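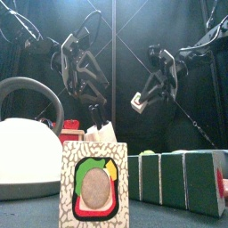

Kiros Belay has run the bakery Plona for 11 years and still starts the first dough himself, at an hour when the street is dark.

"People ask about the recipe," he says. "The recipe is flour, water and salt. What they should ask about is the oven."

His is a Brasero, bought second-hand from Bart Van Loon, who was closing his own shop. It holds 70 loaves. Belay paid for it over two winters and has replaced the door seal twice.

"Bart told me the back left corner runs hot. I didn't believe him. I burnt 19 loaves in the first week."

On a normal day Plona sells 140 loaves, most of them before ten. The rye goes more slowly, but Belay won't drop it. Some customers come only for that – one takes four at a time and freezes them.

He put his prices up in July, the first rise in three years. Sales dipped for a fortnight and then came back.

Would he open a second shop? "No. I'd have to buy another oven and learn where that one burns."

He closes at two and is usually asleep by eight.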